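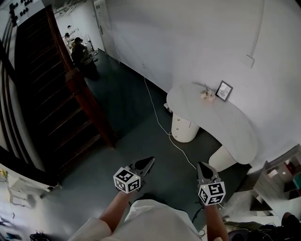 Fri 28 September

Quick one today, I have to be out the door in a bit. Rent numbers. Again.

So the Leone paper ran a piece this week saying the typical rent here is 700 a month and has "held steady" for two years. Held steady! I read that twice. Everybody I know who moved this year is paying more than that, and not a little more.

Went and read the actual report. It comes from Cikivell, the outfit the county hires for its housing survey. 446 households answered. Fine, that's not a terrible number for a place this size. But look who they are. Most of them have been in the same apartment five years or longer. People who stay put get small increases, or none if the landlord likes them. People who move get whatever the market is that week. Mix them together and you get a nice flat line.

The survey does split out recent movers, on a back page, in a table with no chart. Guess which part didn't make the paper.

Also, utilities. The 700 leaves them out. Used to be most of the older buildings over in Jullalia had heat included, mine did. Then the owners started billing it separately. Rent on the lease stays the same, you pay more every month, and the survey calls that steady. I don't think anyone is cheating, the form just asks for rent and people write down rent. But it's a dumb way to measure what housing costs.

And this matters becuase the county uses that figure for the assistance cutoff. They're talking about trimming the monthly help from 500 to 300 for new applicants. Argument being, rents haven't moved. Well.

What I'd want: movers and stayers reported seperately, up front. Heat and water added in. And somebody going back to the folks who never mailed the form, a lot of whom I bet are doubled up with family and don't think of themselves as a household at all.

I asked Cikivell for the full tables by email. Nothing yet. If they send them I'll put the mover numbers up here, probably next week, and then I still owe you the Lultotine bus fare post. Haven't forgotten. Gotta run.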